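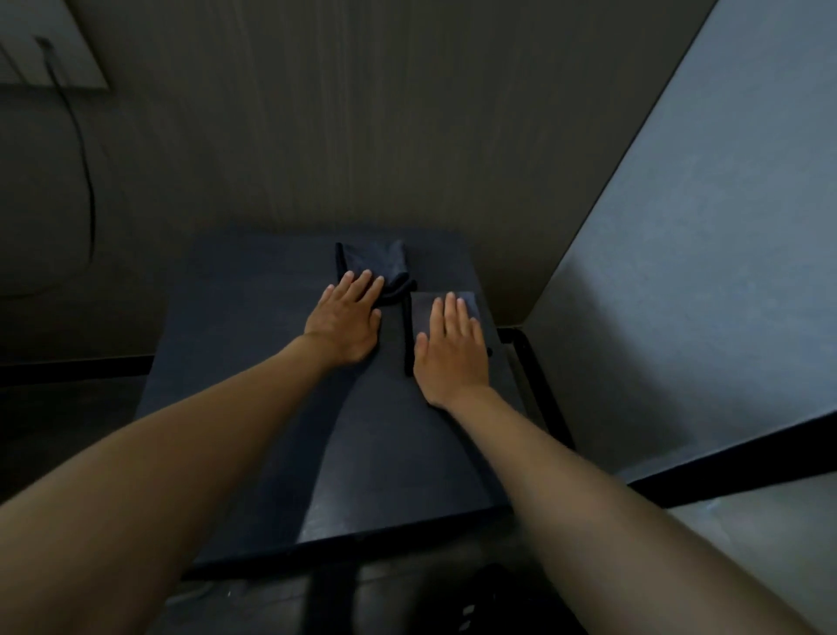

Segmentation gives one mask for two dark cloths on a dark board

ychun_fang
Hello all. I work on perception for a folding task and I have trouble with dark on dark. The picture is from the head camera: both hands flat on two folded cloths, and everything under them is navy or almost black. My model returns one mask for both cloths, and in many cases the mask also eats part of the board cover. With light towels on the same board I have no problem at all.

Input is RGB only, resized to 228 on the short side. The planner needs two separate instances, because it picks the next fold from the mask corners. If it gets one big blob, it proposes a grasp in the middle, between the cloths, and the episode is lost.

What I tried: gamma before the network, stronger color jitter in training, lower score threshold. The gamma helped a little. The lower threshold made it worse, now the scuffs on the board become small objects.

Do you know a good way to treat this in software? I cannot change the board before February.

l_melnyk
228 is your problem. At this size the gap between the cloths is maybe two pixels, and the network has nothing to work with. Crop the board first at full resolution, then segment the crop. We did this in Stornenari and did not have to touch the model.

amrit_s
I don't agree that resolution is the main thing. Look at the cloth on the right, it has a crisp black edge on its left side. That edge will survive resizing. What is missing is contrast between fabric and board, and a crop doesn't add any. I would put depth in as a fourth channel. A folded cloth has thickness, the board is flat.

l_melnyk
Depth on matte black fabric? Good luck. On our sensor it was mostly holes. And a thin fold is inside the noise anyway.

amrit_s
Depends on the sensor. With ours I average 30 frames while the hands are still, and the fold is visible. I admit it doesn't work when something moves.

ychun_fang
Thank you both. In my case the hands are rarely still, so averaging is difficult. I will try the crop today.

One more question. The fingers cover a part of each cloth. Should I label the cloth under the hand also (amodal), or only the visible part?

T_Robichaud
Visible part only, and give the hands their own class. When we labeled amodal masks, two annotators never agreed where the hidden edge was, and the corners moved from frame to frame. Then your planner is reading guesses.

You can also use the hands as prompts. Your left hand is on the left cloth and the right hand on the right cloth, so take the fingertip points and send them to a promptable segmenter as two positive points, each one negative for the other. Shift the points a little past the fingertips, otherwise you will segment fingers.

l_melnyk
This fails as soon as both hands go on one cloth.

T_Robichaud
Yes, so check the overlap of the two masks. If it is high, merge them. Not elegant but it runs in Firden since last winter.

ychun_fang
I return with results. Test set of 72 difficult frames, I count a frame as good when both cloths are separate.
Before: 30 good
Crop only: 41 good
Crop + fingertip prompts: 56 good
The remaining ones are mostly when the bunched edge of one cloth touches the other. So Laurier was right about the crop, but it is not sufficient alone. I did not test depth.

amrit_s
Can you post one of the failures with the mask drawn on it? I still think depth would solve these.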